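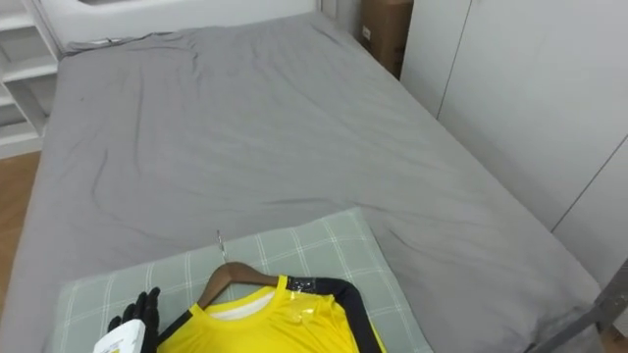
Standards & Practice

Writing the Rules for Robots That Handle Clothes

By Thaddeus Kincaid
6/27/19
8 min read

The written procedure for putting a shirt on a hanger, as used at the Hundthorpe test apartment, runs to 602 lines. The procedure for taking it off again is shorter. Both are maintained by Kumudini Jayasinghe, a test engineer who spent the first part of her career on guarding requirements for industrial presses, and who has carried much of that vocabulary into the bedroom.

A press has a fixed envelope. The distance between the operator and the hazard can be measured, written on a drawing, and checked with a gauge. A two-armed machine working over a bed has an envelope that changes with each reach, and the things inside it are soft. Sheets wrinkle, pillows compress under load, and a garment presents a different outline each time it is laid down. Jayasinghe's working document, known in the group as the Dallideo practice, is an attempt to state what can be required of such a machine in terms that a second laboratory could repeat.

The practice is divided by surface. Hard surfaces (tables, counters, shelves) are covered in the first part and gave little trouble. Soft surfaces are covered in the second part, and that is where most of the revisions have been made. A mattress is treated as a support of variable height. The machine may not assume that the height it measured before contact is the height it will find during contact. It must approach at reduced speed over the final portion of each move and must stop on force, with position used only as a backup limit.

"People write the position limit first because it is easy to test," Jayasinghe said. "On a bed it tells you very little. The hand can be at the correct height and already pressing into the pillow."

Hangers get a section of their own. The practice treats a hanger as a rigid object with one projecting feature, the hook, and one concealed feature, the arms, which lie under cloth and cannot be measured directly once the garment is on. The rule requires that the hook direction be established before any grasp is attempted. If the hook cannot be located, the machine must hold still and report. It may not lift the garment to look for it. An earlier version allowed one exploratory lift, limited to a few inches, and the allowance was withdrawn after a review of snagged collars.

Fabric is graded by sheen as well as by weight. Glossy synthetic knits, of the kind used in team jerseys, reflect overhead lighting in patches that a depth camera may read as holes or as raised areas. Clear tape and plastic film have the same effect and are listed alongside them. The practice calls for any such patch to be treated as unknown surface, and for the approach path to be planned over matte cloth where matte cloth is available. Sunita Van Dusen, who wrote the section, originally proposed a reflectance threshold. It was dropped. Few household laboratories own an instrument that could check it, and a requirement that cannot be checked tends to be ignored.

Van Dusen's substitute is a procedural test. The same garment is presented in two orientations under unchanged lighting, and the machine's estimate of the garment outline is recorded for each. If the outlines disagree by more than the stated tolerance, the garment is placed in the restricted class and handled at the lower speed. The test takes a few minutes and needs no equipment beyond the machine and a printed grid.

The section on held objects is the most disputed part of the document. It concerns what a machine may do with one hand while the other is occupied. In the current text, a hand that is holding or supporting an item is a loaded hand, whatever the item weighs, and a loaded hand may not cross above a garment that the other hand has already gripped. Tobias Wojcik, a controls specialist at Wevoritz, considers this too strict.

"A small carton and a full kettle are in the same class," he said. "I understand the reason for a simple rule. But you lose a good deal of working space on a narrow bed, and the machine compensates by reaching around the outside, where you have furniture."

Furniture clearance is handled by a separate clause. The gap between a mattress and a wardrobe is classed as a trap space when it is wide enough for a link of the arm to enter and too narrow for that link to turn. No part of the arm may descend into a trap space below the top of the mattress. The edge of the bed on the open side is treated more leniently, with a requirement only that nothing held be carried past it at a height from which a fall would cause damage. Wojcik has asked for the two clauses to be merged. Jayasinghe has declined, on the ground that one is about the arm and the other is about the object.

Cables are mentioned in several places. Any cable lying on or across the work surface must be recorded before the session, with its position noted against the nearest edge. The operator may remove it or may declare it part of the setting. If it is declared, the motion planner must carry it as an obstacle with a margin, and the margin must be larger on the side toward which the sheet is likely to drag. The practice gives no value for that larger margin — each site sets its own and writes it down.

Record keeping occupies more pages than motion does. A qualifying series is 1,000 handling cycles on a fixed list of garments, and the log for each cycle must show the starting condition, the hand used for first contact, the peak force, and the reason for ending. "Completed" is accepted as a reason only when the final state has been checked by a person. Logs are kept for 90 days after the series closes and longer if a cycle ended in a protective stop.

Jitendra Mishra, who audits the logs, reports that the starting condition is the field most often left thin. Operators write "bed, made" or "bed, shirt on pillow" and move on. For audit purposes the entry should state what covers the mattress, whether the covering is fitted or loose, what is stacked beneath the garment, and whether any rigid item touches it. A jersey on a pillow is a three-layer arrangement, or four with the hanger, and each layer can shift on its own.

"Most of my questions come back to that one line," Mishra said. "If two cycles gave different forces, I need to know whether the pillow was there both times."

The practice also sets conditions for the room. Lighting must be even and must not be changed within a series. Storage units may be open or closed but must stay as they were at the first cycle. Cartons and similar items behind or beside the bed may remain, provided they are outside the reach of both arms at full extension or are entered in the planner. Pets are excluded. A person may be present on the condition that the stop control is in hand, and the text is specific that a control on a nearby shelf does not satisfy the clause.

One area remains open. The document says nothing firm about delicate trim, such as printed numerals, beading, or adhesive lettering, beyond advising that it be avoided as a grasp point. Khúc, a garment care laboratory consulted on an early draft, recommended a peel test for each type of trim. The recommendation would add a materials procedure to what is so far a handling procedure, and it would require samples to be destroyed. Van Dusen favors a short annex listing trims that have given trouble. Wojcik would leave the matter to the owner of the clothes.

A revised text is due in July. The changes expected are an amended definition of the loaded hand, which will separate supporting an item from gripping it, and a new form for the starting condition with a separate line for each layer. The hanger section will stay as it is. Sites that have begun a qualifying series under the present text may finish it under the present text, and must mark the log accordingly.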